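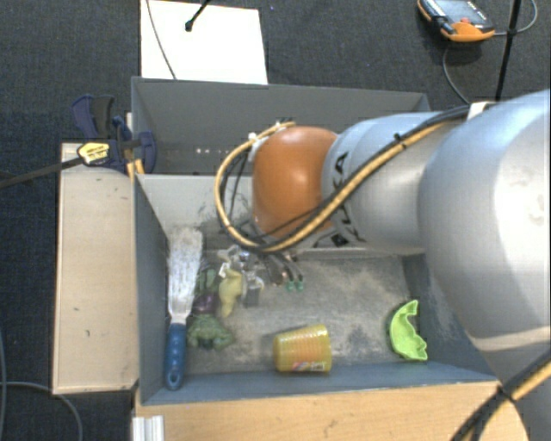 Notebook, November, started just after nine in the morning with a large tea

Giveaway box, second go at the packing and the draw. I'm writing this up at more length than last time because when I went back to my notes from the spring one I found two lines and a phone number, and had to work the whole thing out again from scratch (my own fault, and I did grumble about it all afternoon).

Entries closed at midnight. The form took 400 in all, which is lovely, far more than I'd hoped for when we put the post up! I exported the lot before touching anything and saved a copy marked "as received", and please, if you are reading this and want to fiddle with the sheet, fiddle with the other one.

Cleaning up the list. Took out repeats first. The rules said one comment entry per household and then a bonus entry for answering the flavour question, and the form doesn't understand that, so somebody who did everything properly shows up as two lines that look like a repeat and aren't. I sorted by postcode and then by email and read down by eye. 21 lines went in the end. Most were people pressing the button twice when the page was slow, poor things, and I don't think a single one was trying it on. One lady had entered with her work address and her home one and then written to say sorry and would we please take one out, so I did, and wrote back to thank her.

That left 379 in the draw. Numbered them in the order they came in, bonus lines included, and ran the random picker once. Once only! I want that written down, as last time I ran it to "see if it worked" and then had to decide whether that counted. First number out was 176. Checked it against the list, checked the entry had a UK address, checked the flavour question had been answered (ginger, a sensible person). Reserve number is 69, to be used if we hear nothing back in the time given on the page. Both written on the inside cover as well.

The prize itself. Biscuits from Gatine, three kinds, and the sherbet tin from Lui. Hirnero are sending the tea towels separately and say they'll be with us before the end of the month, which I'd like to believe. I've said on the page that the parcel goes out complete, so we wait for the towels and don't send it in two halves, even if that means a slightly anxious email from the winner.

Packing test, late morning. I made up a dummy parcel with the broken biscuits from the sample pack, so nothing good was wasted. First try was shredded paper top and bottom with the tin in the middle. Gave it a good shake and dropped it off the bench from about elbow height, flat and then on a corner. The oat ones came through nicely. The thin lemon ones were crumbs, every one at that end of the box, where the tin had slid along and leant on them. Second try I stood the tin on its end in a corner with a card collar round it and laid the lemon ones flat on the top layer. Same shake, same drops. Two lemon ones cracked across and the rest whole, and I was so pleased I had one of the whole ones with my tea.

I'd still like to try the thicker card from Orkix for the collar. The stuff I used came off the back of a pad and had gone soft along the fold by the second drop. Note for whoever does the ordering: ask for the smallest pack, we really don't need a lifetime's supply.

Things people said in the comments, while I have them open. Ginger is well ahead, then oat, then lemon. A surprising number asked whether anything in the box is suitable for someone who can't have nuts. The Gatine packets have it all printed on the back but our page said nothing about it, and it should have. I've added a line now, a bit late for this one, and put it in the template so it's there at the start next time. Several people asked for a savoury box. I'd enjoy that very much, though cheese biscuits in the post in warm weather makes me nervous, so perhaps one for the new year.

Also a few asked if we'd open it to entrants abroad. I looked up the postage over lunch and closed the tab again fairly quickly. Leave as UK only for now and maybe come back to it with something light, the tea towels on their own for instance.

Afternoon. Winner's email sent at ten past two, kept short and friendly, with the reply-by date in the first line because last time it was at the bottom and was missed. Copy is in the shared folder. I haven't put anything on the page yet and won't until we've had a reply, and then only first name and county if they're happy with that.

Still to do:
chase Hirnero about the towels
order card from Orkix
second drop test with the proper collar, towels wrapped round the tin this time
tidy the entry form so the bonus question isn't a separate line
delete the addresses once the parcel has arrived

Quarter to four, no reply from the winner yet. The rest of the broken biscuits are in the blue tub by the kettle, please help yourselves.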